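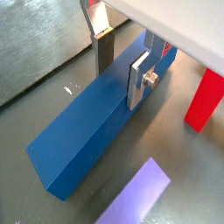 Surely the planner sorts that out for you, wrote Rweyemamu under my last post, meaning the business of getting two fingers either side of a long block without hitting whatever is next to it. It's a fair thing to say and I used to say it myself. I have now spent most of the winter with planners that were supposed to sort it out, and I'm less sure what people mean by the word.

What a planner does is find a path through the world you've told it about. Ours gets that world from a perception package called Avden, which fits boxes to whatever the cameras report. It is good at boxes. Toy blocks should be the easiest thing you could possibly hand it, and on the screen they look lovely, every one with a neat wireframe round it and a confidence score next to it. The score is what I object to. I have watched it report 100 per cent for a box whose long side was out by 5 millimetres. Five millimetres is a finger landing on top of the block and not beside it.

Long blocks are worse than short ones. A small error in the angle costs you nothing at the middle and a lot at the ends, and Avden likes to guess the length when part of the block is hidden. Guess who is doing the hiding. Once the wrist camera gets close, the gripper covers a good part of its own view, so the estimate you trust most (nearest, newest) is made from the least evidence. The default setting lets that late estimate overwrite the earlier one. I turned it off in September and somebody turned it back on with an update.

Then there's Trestov, the motion side. I don't want to be unfair to it, it has never once thrown the arm at the wall. But the collision margin is a single number for everything in the workspace, and with blocks lying close together there is no good value for that number. Make it large and the planner gives up, politely, with an error code. Make it small and it will shave past a neighbour on the strength of a box that may be 5 millimetres wrong. The documentation says to "tune for your application". Thanks.

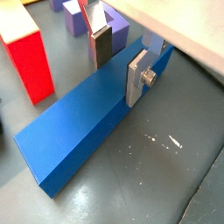
So I wrote a test, a dull one. Same long block, fresh position each time, other blocks left wherever they happened to be, 50 attempts with the late update on and 50 with it off. I logged what the software believed before closing the fingers and how far apart they were when they stopped. If those two disagree, the attempt fails, whatever the status line says.

With the update on, 74 per cent passed. The status line claimed every single one as a success, and that bothers me far more than the failures do. A grasp that goes wrong and says so can be tried again. With it off I got a better figure, but I'm not going to print it yet, as I changed the lamp halfway through and should really run the whole lot again.

People selling the next thing will say that all this goes away if you drop the boxes and let a learned policy go straight from pixels to motion. Maybe. We have a trial of Platum's on the other machine and some of what it does is impressive. It also has no margin to tune and no box to look at, so when it misses I have a video and a shrug. I'd want to see it go through the same 100 attempts, scored by finger gap, before I got rid of anything.

For now the late update stays off, and I've put a check in the start-up script that refuses to run if it finds it on. The margin is still one number. I've started on a patch that takes a separate value for each object, and it compiles, but Trestov reads its settings once at launch and ignores anything you send it afterwards, so the next job is finding out where it keeps them.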